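July, notebook, media measurement bench
Entry by Krisztina Major. Isla and Radomir read this one, so initials where it's their work.

Carrying on with the frequency cap problem on the Drotby campaign. Quick recap for whoever picks this up: the client bought the same 30-second spot two ways, through the linear schedule and through the Sirkar connected TV buy, and asked for a cap of 2 per household per day across both. Sirkar's log says the cap held. The panel says it didn't.

Pulled the panel households that had both a set-top record and a Sirkar device ID. 639 of them once the duplicates came out. Radomir had a larger list last week but it included homes where the only match was on postal code, and I don't want those in.

Method, same as before:
Line up each spot airing against the station's as-run log, not the booked log. Booked is useless for this, two of the regional feeds slid their breaks by several minutes.
Convert everything to UTC. Sirkar exports in Eastern and doesn't label it.
Drop any exposure under two seconds.
Count per household per local calendar day.

First pass showed plenty of homes over the cap, nearly all in the evening. Went through a handful by hand. The pattern is the same each time: the household gets both Sirkar impressions before dinner, then the linear spot turns up during the late news. Sirkar has no way of knowing about the linear airing until the set-top file arrives the next morning, so the cap is really a cap on Sirkar's own half. Hadiza said as much at the start of the project and I should have written it down then.

Second thing, smaller. Some homes show three Sirkar impressions on the same day with no linear at all. I thought it was the time zone again but it isn't. These are homes where the router restarted and the device came back under a new household key. Isla is asking Sirkar whether the key is built from the IP address alone. If it is, we can't fix it from our side and it goes in the limitations section. 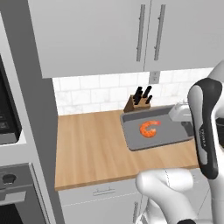
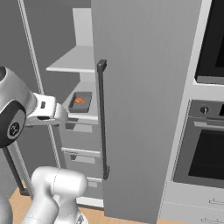
Simulated kitchen, white robot arm. Upper cabinets in the first, small tray on a shelf in the second.

After lunch: reran with a 300-second tolerance on the as-run match, up from the default. Picks up most of the slid breaks on the regional feeds. It also picks up a few false matches where the same creative ran twice in one pod, and I've flagged those in column M. Leave them flagged, don't delete them. Mieke will want to see them when she does the make-good count.

Talked to Mieke on the phone about what the client can be told. Her view is that we report two numbers: frequency within the Sirkar buy, and frequency across everything, and don't try to blend them into one score. I agree. The blended score Gillow used on their last report looked tidy, but it hid the evening overlap completely, and the overlap is what the client is paying for twice.

Also discussed whether the linear schedule could be fed to Sirkar ahead of time as a block list. In theory yes. The booked log is available the afternoon before, and even with the slid breaks it would be better than nothing. Problem is that the log tells you when the spot airs and nothing about who's watching, so you'd be holding back impressions from homes that never had the channel on. Radomir thinks you could weight it by past viewing of the late news. He's going to try that on the old Wihongi data, where we already have the full set-top file and can check the result against what people watched. No client work on it until he's done that.

Things that went wrong today, for the record:
The join script fails silently if the device ID column has trailing spaces. Lost most of the morning to it. Fixed, but older output in the shared folder was made with the broken version.
I overwrote the v3 crosstab. Restored from backup, colour coding is gone.
Sirkar's download link expires after one use. Save the file before opening it.

To do:
Isla: reply from Sirkar on the household key.
Radomir: Wihongi test with the weighting.
Me: rerun anything in the shared folder that used the old join, then the two frequency tables for Mieke.
Hadiza: check whether the set-top provider will send an evening file as well as the morning one, and what they'd charge for it.

Scripts are in the usual folder under drotby_cap. Use the newest one, the others are only there until I've compared the totals.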